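Bormont Keep pre-run checklist, with my comments

Okay, so this is the list I go through before I take a party into the Keep on Major difficulty. It started as six scribbled lines next to my keyboard and it has grown a lot. I play a shield build, mid-weight armor, so adjust for your own class. Anything marked FAIL means I go back to town and fix it before I touch the gate lever, no arguing!

BEFORE THE GATE

1. Armor durability over 118. OK.
Repair at the Prakedside smith, the traveling one charges double. The acid hallway eats gear like crazy and I've walked into the boss room in basically a shirt before. Never again.

2. Antidotes, 3 per person. FAIL.
We had two between the whole party last night. I know they're heavy. Carry them anyway, please. The green darts stack, and the second stack stops your stamina from coming back, so you can't even roll out of the corridor.

3. Rope and hook in the quick slot. OK.
Quick slot, people! If it's in your bag you have to open the menu, and the menu does not pause anything in there.

4. Lantern oil. OK.
One full flask lasts to the second checkpoint if you switch it off in the courtyard (there's moonlight, you're fine).

5. Friendly fire setting. OK, but check it every time.
The August patch put it back to "on" for everybody and it still flips sometimes when the host changes. I found out with an axe in my back.

LOWER HALLS

6. Pressure plates, first corridor. OK.
The plates are a shade lighter than the floor, and the safe side is always the one with the cracked wall tile. Hug the wall, walk, don't sprint. Sprinting makes your hitbox wider on the turn, or at least it feels that way to me – I can't prove it.

7. Swinging blades. OK with comments.
Three blades. Wait for the middle one to come toward you and then go, all the way through, without stopping between two and three. There's a little ledge that looks like a rest spot and it is a lie. I stopped there for a whole week before I figured out that the third blade reaches it.

8. Crusher ceiling. FAIL.
This one cost us the run. The ceiling drops when the last person steps in, so if somebody hangs back looting jars, the rest of you are standing under it with no idea when it's coming. New rule for my group: everybody lines up at the door, nobody touches a jar, and we go in together. You can loot on the way back, the jars don't despawn.
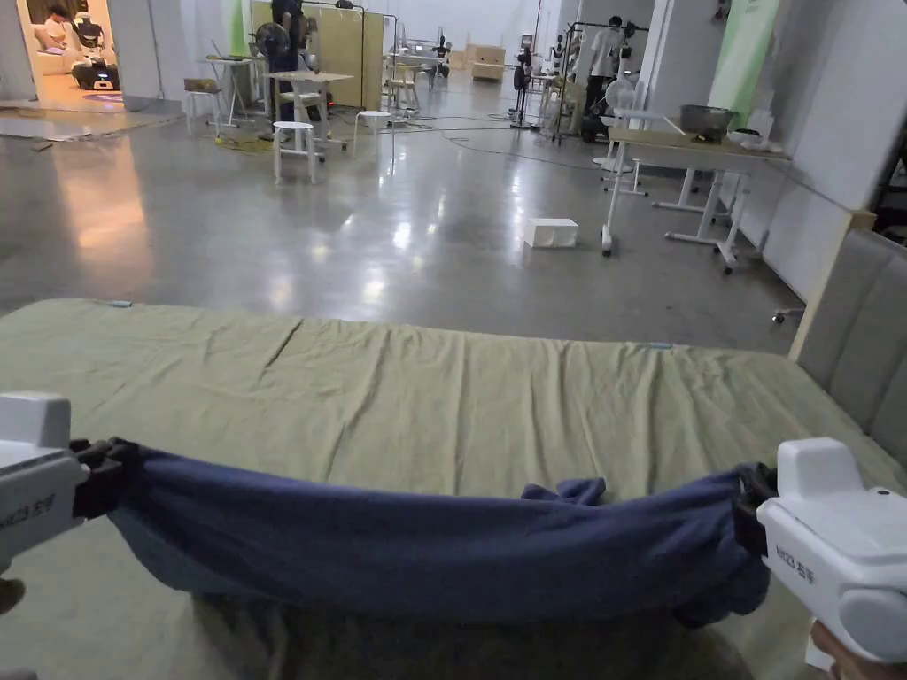
Lalolari wrote back under the last version of this list that I have the crusher wrong, and that it's the first person's weight that counts: if your lead is in heavy armor the ceiling comes down early no matter where the others are, so put your lightest player in front and the jar looter can do whatever they want.

I tried it twice this morning with our archer going first and we did get through both times, so I'm moving the archer up. I'm keeping the no jars rule though. Two runs isn't much to go on, and I have seen that ceiling drop on a party of mages.

UPPER KEEP

9. Checkpoint bell rung. OK.
Ring it even if you're at full health. It doesn't save by itself when you walk past, whatever the loading tip says.

10. Flame statues on the stairs. OK.
They turn their heads before they fire. Shield up on the left side, roll on the right side where there's no railing to bounce you back. Leave a gap of a few steps between players or one burst gets everybody.

11. Bridge planks. OK with comments.
Dark planks hold one person at a time. Light ones hold the whole party. The one right before the far tower is dark but sits in the light from the window, so it looks safe. Jump it.

12. Escape route open. FAIL.
Pull the chain in the tower before the boss, so the side door is open if things go badly. We forgot, we wiped, we lost the keys. I've put it in capital letters on my own copy now.

Result: three fails, run not approved, haha. We're going again once I've restocked antidotes. If your bridge planks are in a different order than mine, post your version number with it, I think the console layout may be a patch behind.

Last updated March 15, 2025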